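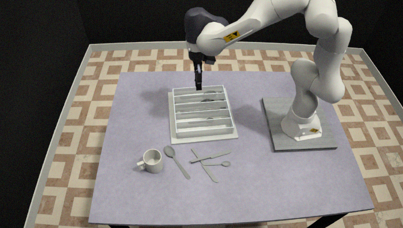 The Clip Art Pack Has Gotten Too Big

Posted 10/4/18 by Chie Ueda

I bought a bundle of autumn leaves last week. I needed one leaf. It was for the corner of a bake sale flyer, and the smallest thing on offer was a set of 200, in a palette the seller called Gernwood. The price was less than a sandwich, so I paid it, and then I spent most of an evening scrolling through leaves.

I have been making flyers, labels and the occasional wedding program since you could buy clip art on a disc. My downloads folder currently holds 3,756 graphics. I have used maybe a drawer's worth. There are pumpkins in there I have never opened, in colors I would not put on a pumpkin.

Sellers will tell you buyers want volume, and I believe them. Ryota Maruyama, who draws the Flamden line of borders and banners, told me in June that his small sets sat there until he glued them together and put a big number in the title. Same drawings, same price. Then they sold. He sounded a little sad about it, though he did cash the checks.

What goes missing is the drawing. Open one of these giant sets and look for the work. Usually there are 3 shapes. Each one has been poured full of every color in the rainbow, flipped, given an outline, given a glitter version, and saved again. I don't blame anybody for knowing how to use the paint bucket. I use it myself — but I can also use it at home, for free, on a leaf I already own.

My favorite purchase of the past few years is a set of 4 teapots by Aoi Okabe. Four! Each has its own handle and its own idea of what a spout is for. One has a chip in the lid. I have put those teapots on recipe cards, a shop sign and a get-well card for my dentist, and I'd pay for a fifth tomorrow.
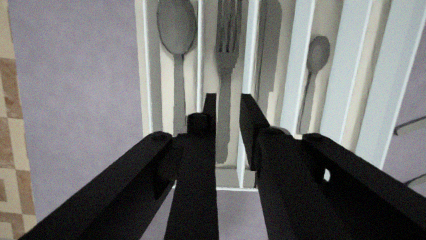
Isn't a big set simply better value?

Only if your time is free. Divide the price by the files and the number looks lovely. Divide it by the ones you'll print and my bake sale leaf cost as much as the whole bundle.

So here is my modest request to the sellers. Keep the giant bundles, since they pay the rent. But put the single leaf up too, at a fair price, with the good version showing. And name the files. "Leaf_red_curled" would do. I have no use for "final_final_B2," and I've bought it twice.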